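Monday, 4 p.m. – moderation bench notes

Finished the second pass on the Stutholm forum archive. For anyone joining late, the job is to work out when the town's message board went from complaining about parking to complaining about people. I had hoped for a single bad week. No such luck. It's a slope, and a gentle one, and everybody on it is terribly polite until they aren't.

Sample is 2000 posts, pulled by Gatti's export script, which still eats apostrophes. I fixed the worst of it by hand and then stopped caring. If a quote in the write-up says "dont," assume the script did it. Or assume Stutholm did it. Both are possible.

Coding sheet has 4 categories now: grumble, jab, pile-on, threat. We had a fifth called "banter" and I've killed it. Every nasty thing in the archive was banter according to the person who posted it, so the category was filling up nicely and telling us nothing. 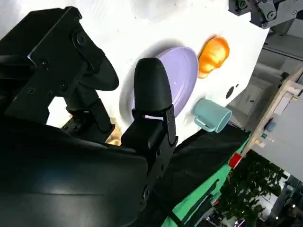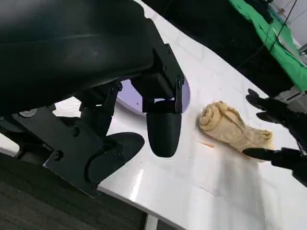
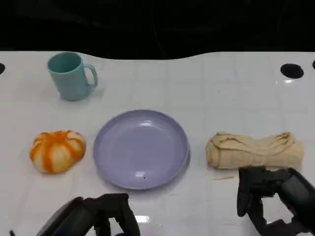

The two coders agree well on threats and badly on jabs. I went through 30 of the disputed ones over lunch and disagreed with both coders, then with myself on the reread. The trouble is the in-jokes. "Ask him about the hedge" looks harmless until you find the hedge thread, which runs for three months and ends with a family leaving the board. Coders need the whole thread in front of them, not the single post. Slower, but there it is.

One thing worth keeping: nearly all the pile-ons start with a reply from a regular, somebody with years of posts about bake sales and lost cats. I'd gone in looking for trolls. The strangers mostly get ignored.

Drellel sent over their version of the Taltanness board for comparison. It has the usernames in it. Moved it to the locked drive and asked for a clean copy, in a tone I would code as grumble.

To do:
recode the jabs with full threads
fix the apostrophes properly, or admit we won't
chase Drellel for the clean file
rewrite the threat definition so it covers "we know where you park"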